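Staging a Short Story as a Play: Report on Our Second-Year Theatre Project

Share 93 | Comments 2

Our group adapted one story from the Nokik collection for the small stage at Jallach. We kept the narrator's sentences and divided them between the actors, so a character often speaks of himself as "he". The rehearsals began in March.

The first script had 910 lines, which was too long for one evening. We cut it to 563 and removed the scene at the harbour.

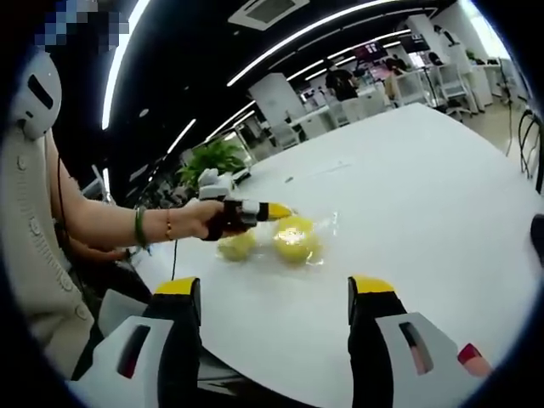

Two yellow fruits on the white table.

The most difficult part was the rhythm. When an actor waited too long before the words "she said", the public laughed in the wrong place. We also changed the ending of the market scene two times, and I still prefer the first version.

For a next production I would start with the voices and leave the costumes for later.

Comments (2)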